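Ticket 2375 – Lulleddale coach and rail break, wrong pickup point on the paperwork
Status: Open, then Pending, then Solved
Raised by: Dennis Temba
Handled by: Fathima Debnath, Lolteo bookings support

Dennis Temba, first message

Hi there! I'm booked on the five-night Lulleddale trip with my wife and her aunt, and we paid extra for the home pickup. The email that came with the tickets says a driver will collect us from the house, great. But when I open the booking on your website it says "Joining point: Uterov station, front entrance, 7:15 am." Uterov is 61 miles from us and I'm not driving there at that hour with three suitcases and a walking frame. Which one is right?

I tried logging out and back in, tried it on my phone, tried it on my wife's tablet. Same thing every time. I also clicked "Change joining point" and got a spinning circle for ages and then a page that just said "Request not available." I gave up and made a sandwich.

Fathima, reply

Hi Dennis, thanks for trying all that before writing in, it saves me asking! I can see both versions on my side too. Your invoice has the home pickup on it, paid in full, and the driver list for your area has your address. The website is the odd one out. Please don't make any plans for Uterov.

I've had a look at the booking history, and the joining point flipped over on the same afternoon your wife's aunt was added as a third traveler. I'm going to take her off a test copy of the booking and put her back on, and see if it does it again. I'll leave your real one alone while I poke at this. 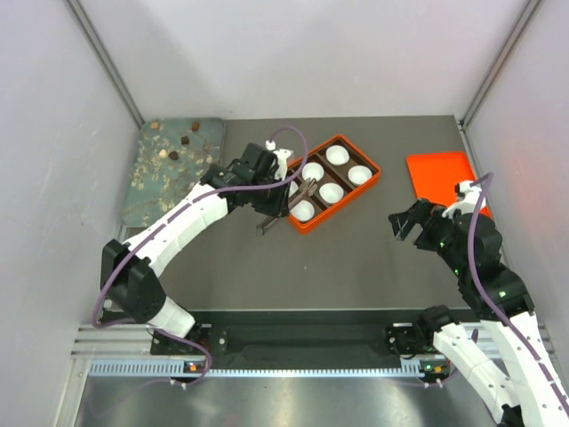 Will the aunt be on the same pickup as the other two?

All three travelers are on one pickup, from the Temba address, and the walking frame is noted for the driver.

Fathima, internal note

Okay, it did it again. Adding a third person to a two-person booking resets the joining point to the tour default, which for Lulleddale is Uterov. It doesn't touch the invoice or the driver list, so we'd never spot it from the office. Tried the same on the Pandey lakes trip and it stayed put, but that one only has a single joining point, so I don't think it proves much. Passing to Rüdiger.

Rüdiger Frerichs, internal note

Got the same result on the first go. If you add the person through the phone booking screen it's fine. If the customer does it themselves online, it resets. The "Request not available" page is a separate problem – changes lock once a driver is assigned, and that message should say so. I've opened a new ticket for the wording.

For Dennis: I set the joining point back by hand and cleared the saved page. Can someone ask him to check?

Fathima, reply

Hi again Dennis. We've found it and put it right on your booking. Could you log in one more time and tell me what you see under "Joining point"? If it still says Uterov, try holding the refresh button or opening a private window.

Dennis Temba

It says "Home collection" on the tablet now. My phone still said Uterov until I did the private window thing, and now that's fine as well. Two more questions while I've got you. What time is the driver coming? And is our luggage going on the steam train with us, or does it go ahead on the coach?

Fathima, reply

Pickup is Tuesday at 6:40 am, and your driver is Hamisi Kariuki. He'll ring the evening before. The big cases stay on the coach and go straight to the hotel, so just keep a small bag with you for the train. The frame can travel in the carriage with you – I checked with Subira Magesa, your tour manager, and she's moved your seats to the end nearest the door.

Dennis Temba

Perfect, the aunt is delighted about the door seats. Happy for you to close this.

Fathima, closing note

Closed for the customer. I've asked Rüdiger to pull a list of every Lulleddale booking where a third traveler was added online, and I'll work through those by phone.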